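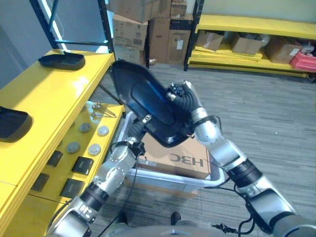 Workshop > Materials > Plastics

Cleaning and Fixing Molded Plastic Parts

Most glossy plastic covers get ruined by cleaning, well before they wear out. Paper towels are the usual cause. The fibers drag grit across the surface and leave fine scratches that show up as soon as the light hits them. Rinse the part first under lukewarm water, then wash it with a drop of dish soap and a soft microfiber cloth. Pat it dry.

Skip window cleaner with ammonia, nail polish remover and anything sold for ovens. Acetone will melt ABS and cloud polycarbonate. For sticker residue, use cooking oil on a cotton ball, leave it for ten minutes, and wash it off with soap.

Taking covers off

Look for screws before you pry. They hide under rubber feet, labels and little round caps. Once they are out, start at a corner with a plastic spudger or an old gift card and work along the seam. A screwdriver will chew up the edge - I have a vacuum cleaner lid that proves it.

Cold plastic snaps. If the part has been in an unheated garage, bring it indoors for a couple of hours first. Old clips can take a little warm air from a hair dryer on low.

Put screws in an egg carton in the order they came out. My neighbor Igor Mazurek tapes his to a sketch of the part, and that works too.

Broken clips and cracks

Super glue is fine for a clean break that carries no load. It leaves a white haze on shiny black plastic, so apply it from the back with a toothpick and keep air moving over it. For a clip that has to flex, use two-part plastic epoxy and give it a full day. Drill a 2 mm hole at the end of a crack to keep it from running further, then glue.

Polyethylene and polypropylene hardly take glue at all. Check for PE or PP molded on the inside. Replace those parts, or hold them with a small bolt and washer.

Light scratches

Plastic polish takes out haze and swirl marks. Rub in small circles, wipe, and look at it from the side. Deeper marks need wet sanding, 1,000 grit and then 2,000, before the polish. Don't sand a textured finish. It will end up with a bald patch.

Comments

Marjorie Tindall: The egg carton saved me on a dehumidifier. I had been using a saucer, and the cat found it.

skomska_r: Would the oil work on a painted part?

Igor Mazurek: Try it somewhere hidden first. Mine was fine on a painted radio case, but I only left it on for a minute.

Previous | Next | Workshop | Kitchen | Laundry | Contact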